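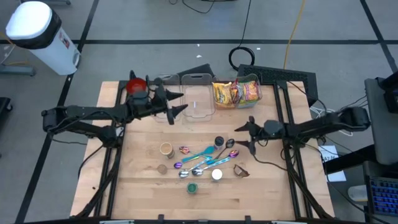
Two-arm cell at the Sutell open day, spoons and cups in the middle.

I spent the afternoon of 15/07/2021 at Sutell, who had opened their manipulation lab to integrators. My interest was narrow: bimanual handling of household items on a bench-sized frame. Takeshi Oshima ran the session and took technical questions first, a good order for a group like ours.

He started with calibration. Both arms are referenced to the frame, so a knock to the table costs up to 8 minutes of setup. Our Vultico cell at Cloutier takes longer, and we have been fighting that since February.
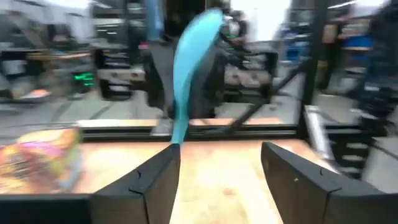
I asked about grip force on soft parts. Oshima's answer was that they tune for contact area first and force second – the reverse of what we do. He logs each grasp attempt and had 3741 of them on file for this cell. I would have liked to see the failures sorted by cause, but the log viewer was down.

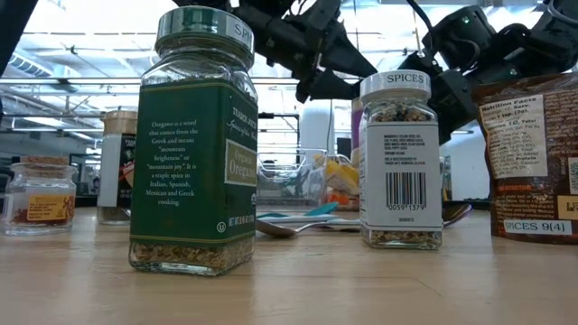 Labels were the other topic I came for. We have a kitchen-goods job pending with Gultley, and mixed packaging is the hard part of it. The spice containers on the bench made a fair test set: a square-sided glass jar of oregano with a round green cap, a short jar with a cork stopper, a shiny brown pouch. Glass and crinkled film are both poor surfaces for our depth sensor. I have asked Oshima for his lighting notes and will rerun our own trials with five of the same package types.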